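Search the help desk
Enter keyword or ticket number
Go

Ticket 436
Product: Pradow lap timer, handlebar version
Opened by: Béla Szalai
Subject: Timer says I am faster than is physically possible
Status: Closed, reopened, closed again

Béla Szalai, first message

Hello. I bought your timer over the winter for track days. I ride a middling 600 in the middling group, and I have made my peace with that. On my first outing with the timer, at Bosman circuit in February, it told me that I had set a lap which would have put me on the front row of the national championship. Two laps later it told me I had taken most of an afternoon over a single lap, with a top speed to match a milk float.

I would like to believe the first one. My friends have asked me to get in touch with you instead.

The timer is on the top yoke, held with the sticky pad from the box. Power comes from the bike. I chose Bosman from the list of circuits. I pressed nothing else, as I was wearing gloves and was frightened.

Support, first reply

Hello Béla, and thank you for the ticket. Congratulations on the pole position, which I am sorry to say we may have to take off you.

When the timer gives one very short lap and then one very long one, it has usually seen the start line at a moment when you weren't on it, and then missed it when you were. There are a handful of ways to get there. Could you try these and write back with what happens? One at a time, please, or we'll never know which of them did it.

1. Check the software version. Menu, About, bottom line. If it ends in a letter, it's an early one and wants updating.
2. Make sure the top of the timer has a clear view of the sky. Tank bags, screens with foil stickers and folded-up rain gloves all get in the way.
3. Turn it on in the paddock and leave it standing still until the green light stops blinking. It can take a few minutes on a cloudy day.
4. Send us the session file. It's on the card, in the folder called Sessions, and it has a long and ugly name.

Béla Szalai, second message

The version ends in a letter. I updated it on the kitchen table, which took from supper until bedtime, since the first cable I used turned out to be one of those that only charge things. You may want to mention that in the booklet. There is a whole page in the booklet on recycling the box.

Nothing is on top of the timer. I don't own a tank bag.

As to the green light, I had been setting off while it blinked. I took the blinking as encouragement.

I went back to Bosman for the evening session. I waited for the green light like a good boy, and missed the first lap of my group because of it. The timer then gave me five good laps, believable and rather depressing. On the sixth it told me I'd been round in the time it takes to sneeze. File attached.

Support, second reply

Thanks for the file. I've had it open all morning and I have good news and odd news.

The good news is that your signal was fine the whole way round. No gaps, no jumps. On the map your line is as smooth as anyone could ask for, apart from the excursion at the hairpin, which I shall not mention again.

The odd news is that the timer is using the wrong start line. Our circuit list has two entries for Bosman. One is the full circuit and the other is the short one, where you turn right after the back straight and skip the woods. The line for the short circuit is 200 metres further on, beside the pit exit. The two are drawn so close together at one end that a bike leaving the pits can clip one of them, and a bike passing on the far side of the straight can miss it.

Could you look at which Bosman you picked? It should say in small letters under the name.

Béla Szalai, third message

The small letters are very small. I borrowed my mother's reading glasses and can confirm that I had chosen the short circuit. I have never ridden the short circuit. I didn't know that there was one.

So I have changed it to the full one. I don't go out again until the end of the month, so please keep the ticket open, and don't let anybody clever close it for me.

While I wait, one more question. The man who shares my garage uses a timer by Dillmont. He says that his found the start line by itself, with no menu at all, and he says it often. Can mine do this? 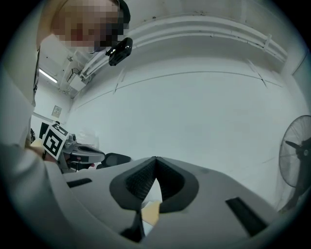 Support, third reply

It can, and I'm slightly ashamed that it's hidden as well as it is. Go to Menu, Circuit, and scroll past all the names to the very bottom. There is an entry called Learn. Choose that one and ride two laps at a steady pace. At the end of the second lap, as you pass the pit board, press the big button once. The timer marks that spot as your line and uses it from then on.

Please do this on the sighting laps, when everyone is being polite. Taking a hand off the bars on the main straight in the middle of a session is a bad idea, and the marshals at Bosman will tell you so at length.

One warning. Learn keeps its line only until the timer is switched off. If your bike cuts the power at the key, your line goes with it and you're back to whatever was in the list before. We have had a few tickets from people who stopped for lunch and came back as world record holders.

I've put a note on your ticket to say that it stays open until you write.

Automatic message

This ticket has had no reply and has been closed. We are glad we could solve your problem! Please rate your experience.

Béla Szalai, fourth message

I rated my experience. I hope the result reached somebody.

Support, fourth reply

It reached me. I've reopened the ticket, and I have written to the people who look after the automatic message. They have a ticket system too. Mine was closed automatically.

Béla Szalai, fifth message

I went out at the weekend with the full circuit chosen. Results below, typed from the back of an entry form, so forgive the order.

Morning, first session: all laps sensible. Slower than I'd hoped, but sensible.
Morning, second session: all laps sensible. Garage neighbour faster than me by more than I care to write down.
Before lunch: tried Learn on the sighting laps. Pressed the button at the pit board. The timer beeped, so I suppose it was pleased.
Rest of that session: sensible again, and the same as before to within the width of a whisker.
After lunch: switched the bike on, forgot everything you had told me, and went out. Still sensible! I then remembered that the full circuit was what it had gone back to, so this proves nothing apart from my memory.
Last session, 4 pm: three good laps, then the screen went blank down the back straight and came on again at the woods.

So the start line is cured. I now have a timer that faints.

I know what you'll ask, so: it was not raining, the bike ran perfectly throughout, and I didn't hit it.

Support, fifth reply

I'm delighted about the first half of that. I did want to ask if you'd hit it.

A blank screen on a fast, bumpy stretch that comes back without help is nearly always the power plug. On the handlebar version the plug goes in from below and its own weight pulls on it. Could you do the following?

Turn the bars from lock to lock in the garage with the timer on. If it goes blank at either end, the cable is too short for where it's been run.
Take the plug out and look for the little rubber collar. It should be on the cable end, pushed up tight. A fair number of them stay behind in the bag.
Tie the cable to the yoke a thumb's length below the plug, with a bit of slack above the tie. A plain zip tie does it.

Tell me also what else is fed from the same place. Heated grips have been known to hog it.

Béla Szalai, sixth message

Bars: it stays on at both ends.

Collar: in the bag. In the box. Beneath the booklet, next to the page about recycling the box. I had taken it for a spare of something.

Heated grips: yes, I have them, and yes, it's the same feed. It was cold, and I am not made of iron. A Zavar helmet with all its vents taped up and two pairs of socks, and I was still blue by the chicane.

I've now fitted the collar and the zip tie, and moved the grips to their own fuse. That took 20 minutes, with 2 of them spent on the fuse and the rest on finding it. I rode to work and back over the worst road I know, past the quarry, and the screen stayed on all the way. It also gave me a lap time for the quarry, which I did not ask for.

Support, sixth reply

That will be Learn, left on from last time. Menu, Circuit, pick any name from the list and it'll stop trying to race you to work.

I would call that fixed, but I'll leave it to you to say so. For our own records, the changes we're making after this ticket:

The two Bosman entries will be renamed so the words "full" and "short" come first, in letters a grown man can read.
The booklet will say which sort of cable is needed for updates.
The collar will be fitted to the cable before it leaves us. I've asked for this before. I'm asking again with your ticket stapled to it.

Béla Szalai, seventh message

Please close it. I have been out again, the whole day on the full circuit with the grips on high, and the timer neither fainted nor flattered me. My best lap was better than my last best lap by a margin that I'm told is "within the error". My garage neighbour told me so.

If you are ever short of something to do, he would like to know if a Dillmont bracket fits your timer. He is asking for a friend.

Support, closing note

It does, with the lower screw left out. Closed at the customer's request, by a person.

Pradow help desk: use the contact form or reply to your ticket email
Copyright Pradow. All rights reserved.
Back to top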